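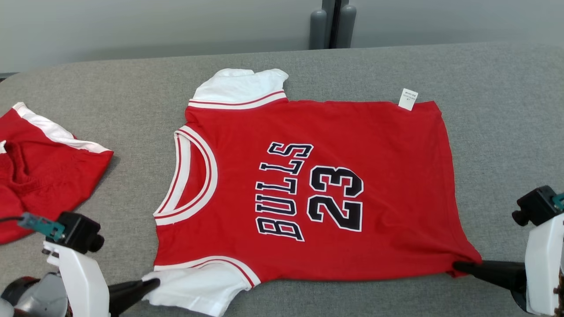 Angus Nepia would like it on record that he was folding shirts for a living well before there was a rule about it, and that the rule is too long.

His complaint was the first of many to reach Brinik, which in December put out its code of practice for robots that handle clothing. The code runs to 70 pages. The section on what counts as "folded" takes up eleven of them and includes a diagram of a sleeve.

The code is voluntary, a word that appears on the cover and again on most of the pages after it. Shops, laundries and test labs can sign up to it, and those that do may say so on their websites. Two have signed so far, Momia and Ichikawa, and both helped write it.

Much of it is sensible. Grippers must be checked for rough edges at the start of each shift. A garment held by one corner may not be lifted clear of the table until the second arm has hold of it, or until the operator has said out loud that this is on purpose. Anything with printed lettering is to be folded with the print facing in, and pulled by the hem and never by the letters. Arms must stop within 2 seconds when somebody reaches over the table, and the person reaching is to be given "a courteous reminder," the wording of which has been left to local management.

Other parts will keep people busy. Matching sets, such as a jersey and its shorts, are to be treated as one item for counting and as separate items for damage. Lorraine Pirihi, who led the drafting, said this made perfect sense when it was agreed, late in the evening. 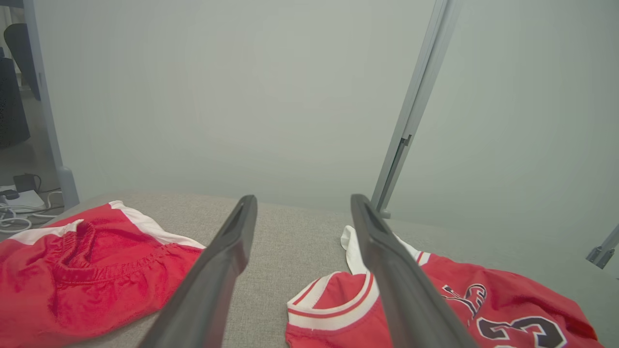 The rule on failed folds drew the most letters. Under the first draft, every fold that had to be started over was to be logged with a cause picked from a list, and the list had no entry for "no idea." Brinik received 723 comments during the open period, and a good share of them asked for one. The final text offers "cause not determined," which Pirihi described as the same thing in a tie.

There was also the matter of the wear test. A site that signs up has to run the same garment through 1000 folds and then have a person look it over for snags, stretched collars and cracked print. The person may not be the one who set up the robot. Hemi Tawhiri, who runs a small test bench at Brosura with one other employee, asked what happens when that employee is on vacation. The answer came back in four paragraphs and told him to wait.

Fletcher Hapeta, speaking for Momia, said the company was pleased with the code and was already meeting most of it. Asked which parts it was not meeting, he said he would have to check the log.

Brinik plans to review the code once it has a full year of reports to read. Comments can be sent in until then, using the form in the back, which is four pages long.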